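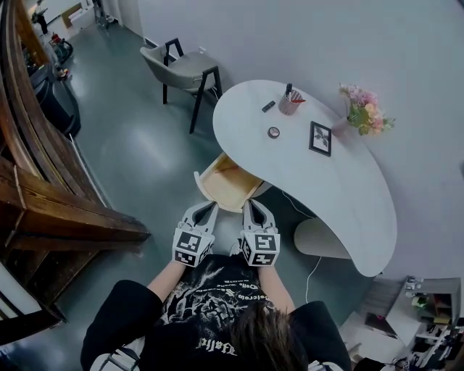

## 3.2 Desk arrangement and clearing task

The study concerned how small articles are distributed between a desk surface and its drawer. The desk at the Lellville site has a white top with a rounded outline and a drawer with a pale-wood interior which pulls out from the underside. All articles were of the everyday sort: writing tools, a remote control or similar small device, a lidded compact or tin, flowers and a sketch of a plant. Participants were asked to leave the surface in a state they would accept for their own work – no target layout was given.

Placement was coded with the Grerkden scheme, which assigns each article to one of seven zones. Coding was done by Borislav Vlachou and repeated after an interval of two weeks. In total, 822 placements were retained for analysis.
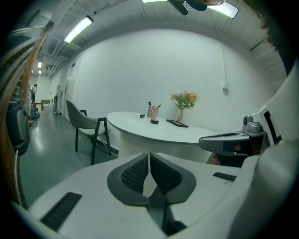
**Figure 2.** Desk with vase, pen holder and small articles on the top; grey upholstered chair to the left.

Articles of low height were coded by their nearest edge, and upright ones by the centre of the base. Flowers were treated as fixed unless the vase was lifted clear of the surface. 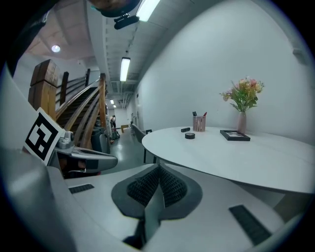

Access to the desk was considered separately from the layout itself, as earlier work at Wuseck had found that disposal choices depend on walking distance. Each session was limited to 50 minutes, including the walk from the corridor. The dark grey bin at the foot of the wooden staircase was entered in the site plan as a landmark, together with the square newel post at the near end of the railing. Distances were measured along the floor – the stairs were excluded from all routes.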